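Pomik fingertip and bracket kit: a month of two-arm recording

We put the Pomik kit on both arms at the start of June and have been gathering examples with it ever since. I wanted to get this written up while I still remember which parts annoyed me. Short version: I love it, and I'm ordering spares.
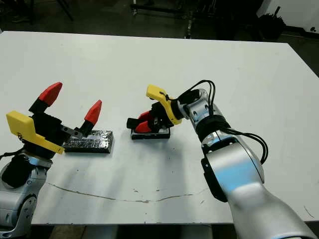 Brastville Robotics Club — Two-Arm Learning Group

The kit is a set of red pointed fingertips and the yellow brackets that go with them. Satish Sandhu fitted ours on a Saturday, both arms before lunch, and the instructions from Petridis (they sell it, Pomik makes it) were clear enough that he only called me over once. The screws are tiny. Have a tray ready.

Our job at the moment is small dark boxes and cases: pick up, move, set down, sometimes with one hand and sometimes with two. We needed 100 clean examples before the first training run was worth trying. With our old flat pads we kept throwing out takes, mostly for slips at the moment of lifting. With these I was keeping nearly everything by the second evening, which made me very happy! 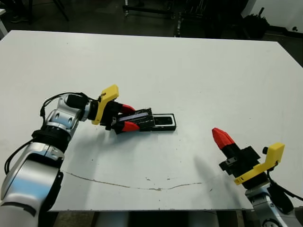 Thin objects are where a pointed tip earns its price. A flat pad wants a nice thick side to press on, and a lot of what we handle doesn't have one. The slim black case we use, held between the two red points of the left gripper, leaves most of its surface in view of the head camera, and that matters a great deal when the model has to learn from what it sees. The old pads hid half of everything we picked up.

Now the complaints. You have to come in at a decent angle or the point just nudges the object along. New operators do this constantly. Bhupendra Tomar had 61 takes in his first session and we dropped plenty of them, though his second session was lovely to watch.
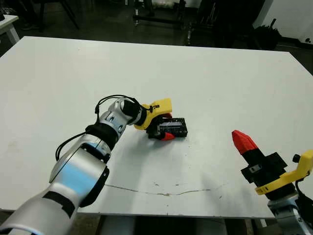 He got there by slowing down over the last inch or so and letting one finger arrive a hair before the other. I've since copied him. If you're teaching someone new, let them practice without recording first — those early nudges look like real technique to a learning system, and it will happily pick them up. We had to go back and clean out a batch for exactly that reason.

Cable routing is the other gripe. The bracket sits close to where our cables want to go, so we redid the left side 3 times before it stopped tugging when the wrist turned. Owners of the older Girau mounts will find this one roomier, but I'd still like a proper clip. 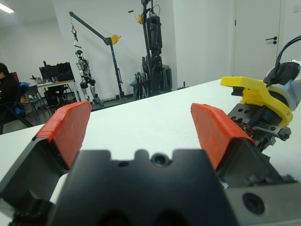
Brastville Robotics Club / Two-Arm Learning Group / Tools we use

The wrist camera view was my big worry before we bought the kit, and it's been great. Both fingertips show up clearly against the white table, with the gap between them wide open in the middle, so you can judge your approach from that view alone. Red was a smart color for our setup. Our one change has been strips of red tape over the gripping faces.

We're at 265 kept examples now and the first model trained on them is doing better than I'd hoped on the small blocks. Thin cases are still shaky. More takes needed there, and I'd like to get a wider mix of starting positions too.

Would I buy it again? Yes, gladly. Get the spare tips with the first order, they ship separately otherwise.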